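Chapter 13
Setting Up a Small Office

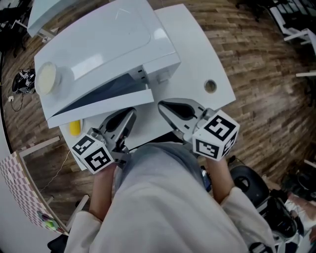

Most small offices are furnished in a single afternoon and then left alone for years. The desks go where the outlets are, the printer goes where there is space, and people adjust their habits to suit. This chapter is about planning the workspace before anyone moves in. It starts with the desk, where most of the working day is spent. A desk with a curved front edge lets the user sit close and reach things on either side, and a round cable hole in the top, lined with a grommet, gives cords a way down to the floor. Both features affect where equipment can go. An appliance with a panel that opens outward needs clear desk in front of it, and that space has to be counted as part of its footprint.

The case used throughout the chapter is Drenier, a bookkeeping firm that moved into two rooms above a shop in Skurnberg. The office manager, Saimi Honkanen, had 596 square feet to work with and 13 people to seat. Her first plan gave every person a desk of the same size. It fit on paper, but it left no room to open the file drawers once the chairs were occupied. Her second plan grouped the staff by task. Payroll clerks, who handle the most paper, got the deeper desks along the window wall. Staff who visited clients most of the week shared desks near the door.

Section 13.1 explains how to measure a room and draw it to scale, including doors, radiators, and outlets. Section 13.2 covers desk height, chair adjustment, and lighting. Section 13.3 deals with shared equipment and the walking routes that lead to it. The last section looks at cost, using the price lists that Vinh Mạch, the firm's bookkeeper, gathered from Ernlow and Pimentel before the move.

You will need graph paper, a tape measure, and a pencil for the exercises. Keep your drawings from Section 13.1, as the later exercises build on them.

Key terms
Footprint: the floor or desk area a piece of equipment takes up, including any doors or trays when open.
Clearance: the free space needed to use equipment safely.
Shared desk: a desk assigned to more than one person.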